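# Cuaderno del taller — pinza de mano, septiembre

Sesión de tarde, desde las cuatro. Sigo sin creerme los dedos. 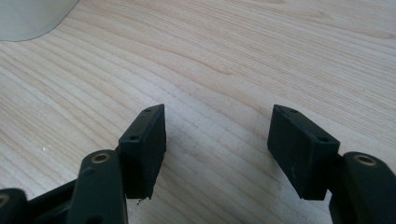

Llevamos ya dos versiones de esta pinza y en las dos he oído lo mismo: que el paralelogramo "se arregla con casquillos". Gilberto Cárdenas lo escribió en este mismo cuaderno, subrayado, y yo puse debajo un signo de interrogación que mantengo. Los casquillos de latón están puestos en los brazos y quedan bonitos, eso no lo discuto. Lo que discuto es que el latón resuelva un problema que, a mi juicio, está en el plástico. Si el agujero impreso sale ovalado, el casquillo entra a presión, se acomoda al óvalo y ahí se queda, muy dorado y muy torcido. Las almohadillas de los dedos, con sus dos agujeros de tornillo en la cara superior, tienen además el canto de abajo algo comido en la izquierda y un arañazo claro en la cara interior de la derecha. No sé de cuándo es ninguna de las dos cosas, y eso ya es un fallo de método nuestro.

Anoto de dónde venimos para no repetir la conversación. El diseño base es el Pikitz, que alguien del taller bajó, escaló y volvió a subir a la carpeta común con otro nombre. El firmware es Wotum, que en esta pinza solo lee la apertura y la guarda. No hay motor en esta versión: aprieta la mano, el mecanismo traslada y el sensor mide. O sea, que toda la gracia del aparato depende de que los dedos se muevan siempre igual, y eso es justo lo que no tengo claro.

## Holgura

Prueba de siempre: base sujeta en el tornillo de banco, dedos a tope de abiertos, empujar la punta de un dedo hacia un lado y soltar. Con el reloj comparador en la punta:

- dedo izquierdo: vuelve casi a su sitio, pero no al mismo cada vez
- dedo derecho: se queda donde lo dejo

Lo segundo me preocupa más. Que un dedo tenga juego se puede medir y descontar. Que se quede en cualquier posición dentro del juego quiere decir que el rozamiento manda sobre el muelle, y entonces la lectura depende de por qué lado se llegó. Gilberto dice que es el muelle, que es blando. Puede ser. También puede ser que el tornillo del eje derecho esté demasiado apretado, cosa que ya pasó con la primera versión y que tardamos un mes en admitir.

Aflojé el eje derecho un cuarto de vuelta. Mejora. Aflojé otro cuarto y empieza a cabecear. Lo dejé en el primero y lo marqué con rotulador blanco para saber si se mueve solo.

## Lectura del sensor

El sensor es el Baek magnético que estaba en el cajón de los restos. En reposo, con la pinza abierta, da 1052. Apunto el número porque es el único que se repitió en todas las aperturas completas, supongo que gracias al tope mecánico. Con la pinza a medio cerrar la cosa cambia: abriendo desde cerrado leo una cosa y cerrando desde abierto leo otra, con 9 cuentas de diferencia. En la hoja que circula por el taller pone "histéresis despreciable". Me gustaría saber quién decidió qué es despreciable y para qué uso. Para coger una esponja, seguramente. Para comparar dos agarres de una pieza pequeña no me vale.

Hice 20 ciclos a mano, abrir y cerrar, intentando llevar el mismo ritmo. Ya sé que "intentando llevar el mismo ritmo" no es un procedimiento. Los últimos ciclos salieron algo más juntos que los primeros, y aquí es donde alguien entusiasta escribiría que el mecanismo se asienta con el uso. Yo creo que me asenté yo.

Pendiente: repetir con otra persona, sin decirle lo que salió.

## Material de los dedos

Discusión vieja. Está todo impreso en el mismo plástico verde muy oscuro, brazos y almohadillas. Argumento a favor: una sola bobina, un solo perfil, cualquiera puede sacar un recambio sin preguntar. Argumento en contra: una almohadilla lisa y rígida agarra mal, y cada vez que patina una pieza le echamos la culpa a la mano del que sujeta.

Gilberto quiere pegarle una lámina de goma Zekton a la cara interior. Antes de pegar nada pido tres cosas:

1. Una pareja de almohadillas nuevas, de la misma tirada, medidas con calibre antes de montarlas.
2. La misma prueba de agarre con goma y sin goma, con el mismo objeto.
3. Que las viejas se guarden con etiqueta. No en el bote de tornillos.

El grosor de la goma cambia el punto de contacto y, con él, el cero de la apertura. Si la pegamos sin más, todos los datos anteriores quedan desplazados y dentro de un mes nadie se acordará. Ya sé que se puede corregir por software. También se podía corregir por software lo del tope y ahí sigue, en una rama sin fusionar.

Una duda que no había tenido hasta hoy: los tornillos de las almohadillas. Se proyectaron para cambiarlas rápido, pero el plástico no lleva inserto. Cada desmontaje se come un poco de rosca. Si vamos a comparar con goma y sin goma, serán bastantes desmontajes. Habría que poner insertos térmicos o aceptar que a mitad de la prueba las almohadillas bailan más que los brazos.

## Lo que doy por bueno

Para que no se diga que solo me quejo. El paralelismo es mejor que en la primera versión: cerrando sobre una galga, las dos caras apoyan enteras, al menos a simple vista y con una tira de papel entre medias. El tope de apertura funciona. El cable del sensor ya no pasa por donde pillaba el dedo meñique, y se agradece.

No doy por bueno que esté "lista para usar", que es lo que pone en la pizarra. He borrado "lista" y he dejado "para usar", que se puede leer como se quiera.

## Para la próxima

- [ ] Pasar un escariador por los agujeros de los brazos nuevos *antes* de meter los casquillos. Medir en dos direcciones.
- [ ] Probar un muelle más duro, solo en el lado derecho primero, y anotar qué pasa con el izquierdo.
- [ ] Comprobar la marca blanca del eje.
- [ ] Preguntar a Gilberto qué temperatura usó en la última impresión; el perfil guardado no coincide con lo que me contó.
- [ ] Limpiar la mesa, que hay motas blancas por el tablero y luego aparecen dentro de los ejes.
- [ ] Cambiar el texto de la hoja: quitar "despreciable" y poner el número.

Añadido a las siete y media. Ha pasado Gilberto, ha movido el dedo derecho con el pulgar y ha dicho que él lo nota bien. Le he pedido que lo escriba con el comparador delante. Queda en hacerlo. La pinza se queda en el estante de arriba, con el eje tal como está; por favor, que no lo toque nadie.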